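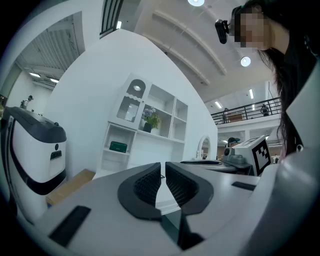

**August, Werkstattbuch Clarodton, Handgreifer**

Vor Schichtbeginn die Regeln für die Aufnahme mit Handgreifer neu gefasst. Die Fassung von Mivunel war an zwei Stellen unklar (Freigabe der Finger, Personen im Hintergrund).

Gilt ab sofort:

- Finger vor jeder Aufnahme ganz öffnen, Griffpolster auf Abrieb prüfen. Wechsel nach 748 Zyklen, auch ohne sichtbaren Verschleiß.
- Lange Haare zusammenbinden. Gilt auch für Träger einer Stirnkamera.
- Gesichter werden vor der Ablage verpixelt. Rohdaten bleiben höchstens 3600 s im Zwischenspeicher.
- Marker am Arbeitsplatz nicht verdecken und nicht berühren. Nach Versatz neu einmessen.
- Kartons gehören nicht auf den Boden neben Maschinen. Lagerort ist das Regal.
- Galerie: Aufenthalt nur nach Absprache mit dem Bediener unten.

Offen: Geddes verlangt eine Schließkraftgrenze von 66 N, Clallen nennt keinen Wert. Bis zur Klärung gilt 66 N. Messung mit Federwaage, vier Wiederholungen, Höchstwert eintragen.

Letzte Messreihe dauerte fast 4 Minuten, zu lang für jeden Schichtwechsel. Vorschlag: nur nach Polsterwechsel und nach Sturz des Geräts. Prüfblatt entsprechend ändern, alte Blätter aus dem Ordner nehmen.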